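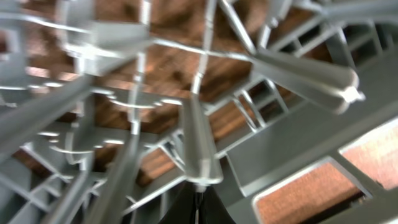 Gray molded plastic rack with tapered prongs

Premulgate

Premulgate is an American hardcore punk band formed in Baxter. The group plays a slow, heavily downtuned form of metallic hardcore with passages of harsh noise between songs. It has released two studio albums and one split record, all through the independent label Zenthorpe Records.

History

Formation and early recordings

The band grew out of an instrumental project that rehearsed in Baxter under several working names. A vocalist joined after the project's first public show, and the name Premulgate was adopted soon afterward. The name is a deliberate misspelling of "promulgate" and first appeared on a hand-cut stencil used for shirts.

A four-song demo was recorded in a single session and issued on cassette in an edition of 227 copies. It was sold only at shows. The recording was later remastered and added to the CD version of the first album, where it takes up tracks 9 through 12.

Zenthorpe releases

Zenthorpe Records signed the band on the strength of the demo. The first album, Loadbearing, was tracked live with few overdubs and runs just under 30 minutes. The original vinyl pressing of 800 copies sold out by mail order before the supporting tour began. A second pressing used a different inner sleeve and corrected the lyrics to the title track.

A split record with the noise rock band Mukico followed. Each band contributed two original songs and one cover of the other's material. The Mukico side was recorded separately, and the difference in volume between the two sides was noted in several reviews. Later copies were recut at a matching level.

The second album, Tare Weight, was released in November 2025. It was the first Premulgate recording to use a second guitarist as a full member – earlier releases had relied on layered parts by one player.

Touring

Premulgate has toured mainly in the Midwest and along the East Coast, most often as a support act. Its longest run was a joint tour with Mukico that began in May and used a shared backline. The two bands traded the closing slot each night. Two dates were moved to smaller rooms, and one was dropped after the venue lost its permit for amplified music.

The live set usually opens with an extended feedback section that is not listed on any release. Songs from the demo are rarely played.

Musical style

Most Premulgate songs are built on one or two riffs repeated at changing tempos. Guitars are tuned to A, and the bass is run through two amplifiers, one clean and one distorted. Vocals are shouted and placed low in the mix. Drum parts favor floor tom patterns over fast beats – the main exception is "Short Count," the opening track of Loadbearing.

Discography

Demo (cassette, self-released)
Loadbearing (LP and CD, Zenthorpe)
Split with Mukico (12-inch, Zenthorpe)
Tare Weight (LP, CD and digital, Zenthorpe)

See also

Metallic hardcore
Noise rock
Mukico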